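About Tresport

Who we are

Tresport is a small shop in Pliltatdale. We build one thing and we try to build it right - the Flesteo tabletop kit, a two-arm setup for people who want to teach a robot to pick things up without hiring an integrator first.

Started in a rented unit behind a tile store. Still there. More benches now, better heating, same front door.

What we sell

Flesteo comes on one pallet. Two arms, two grippers, a wrist camera for each, the tabletop, the wall panels, cables cut to length and a power box. You bring a computer and a wall outlet. Set up takes 70 minutes if you read the sheet and a good deal longer if you don't.

There is also Ahn, our software. Ahn records what the arms do while you guide them, saves each run with the camera video next to it, and lets you throw out the bad ones before you train on anything. Runs on your machine, not ours. No account needed, no monthly fee. Updates free for as long as we make them.

Who buys it? Community colleges mostly. Small packing outfits. A few university labs that got tired of making there own brackets.

How we work

Every kit gets run in our shop before it ships. Soft things, small things, things that roll, things that squash. Each pair of arms does 52 pick and place runs on the bench, and the log from those runs goes in the box with your kit. If a gripper drops more than we like it gets pulled and rebuilt. No shipping it and hoping.

The bench is plain on purpose. White top, plain walls behind. Easier on the cameras, easier to wipe down. 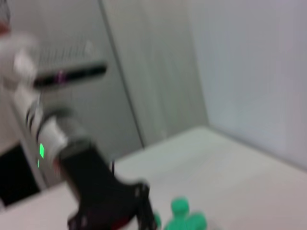

The walls were what sold us, one college lab wrote back in February. We had the old arms out in an open room and every time somebody walked by in a bright jacket the whole day's recordings were junk. Wish the panels were a bit taller but we use the kit every week and the students figured out Ahn faster than we did.

Taller panels are on the list. Same footprint, so they will fit kits already out there. Price not set yet.

Service

Phone and email, answered by people who put the kits together. Mornings are best. Spare fingers, pads and cables are on the shelf and go out same day if you catch us before 2 pm.

Warranty is 29 months on the arms, 12 on grippers and cables. Why 29? Thats what the supplier gives us, so you get all of it.

Training is optional. One day, at your place or ours, up to eight people. Covers setup, guiding the arms, sorting recordings in Ahn, swapping fingers, and what to do when a joint faults out. Wear closed shoes.

What we don't do

Welding cells. Anything over the payload on the spec sheet. Food contact - we get asked a lot and the grippers are not rated for it, sorry. Custom arms, no. Custom fingers, yes, send a drawing or just mail us the part.

Visit

You can try a Flesteo before you buy one. Bring your own parts in a box and we will put them on the bench with you. Book a 30 minute slot by email, or ask for a longer one if you have alot of parts. Parking is in back, use the side door, the bell works if you push it hard.

Quotes usually go out next working day. Tell us how many kits, where they are going and if you need the training day.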